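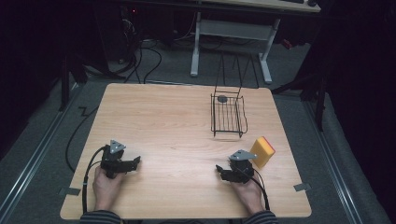 *Kitchen sponge with a separate scouring layer, standing on a table.*

**Wanotham to collect used kitchen sponges from June**

Households in Wanotham will be able to put out used kitchen sponges for separate collection from June, under a trial run by the district's waste service and the sorting firm Tralletti. The trial covers 780 homes on two existing recycling rounds and will last six months.

Sponges currently go in general waste. Most of those sold for washing up are made from two materials: a block of polyurethane foam, and a scouring pad of nylon or polyester fibre held on with adhesive. Neither can go through the district's plastics line, which is set up for bottles, pots and trays. Small soft items also tend to wrap around the shafts of the sorting screens, and the line has to be stopped to clear them.

Under the trial, each home will receive a paper sack with a capacity of 2 litres. Full sacks should be placed on top of the recycling box on the normal collection day. Sponges should be rinsed and squeezed out, but they do not need to be fully dry. Cloths, steel wool and cellulose sponges are excluded, as are sponges that have been used with paint, oil or solvent. 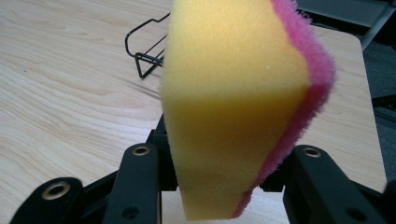
*The join between foam and scouring layer is where the material has to be split.*

Tralletti will take the sacks to its depot at Kekham, where the sponges will be washed at 60 degrees and passed through a splitting machine built by Iwasaki. The machine has a horizontal band knife and parts the foam from the pad just above the glue line. A thin skin of foam stays attached to the pad. Split foam is shredded and sold as filling for carpet underlay. The pads have no buyer at present and will be baled and stored until the end of the trial.

Takumi Ueda, process engineer at Kekham, said the main unknown was the condition of the incoming material. "We have run the knife on new stock and it cuts cleanly. Old foam is softer and tears ahead of the blade, so we expect to run it slower. Thickness is the other problem. Anything under 6 mm on the foam side will be rejected."

The splitting machine is rated at 300 sponges an hour. Ueda said the depot would record the reject rate by weight and the water used in washing. The second figure matters for the overall case: if the wash takes too much hot water, the recovered foam may not justify the process. Spent wash water will be filtered for fibre before discharge.

Residents on the two rounds will be sent a leaflet with the first sack. Replacement sacks can be requested from the waste service or picked up at the library on the ground floor of the district offices. Homes outside the trial area should continue to put sponges in general waste — loose sponges left in recycling boxes will be treated as contamination in the usual way.

The waste service will publish the collected weights each month. A decision on whether to extend the scheme to other rounds will follow once Tralletti has supplied its processing data. No charge will be made to households during the trial.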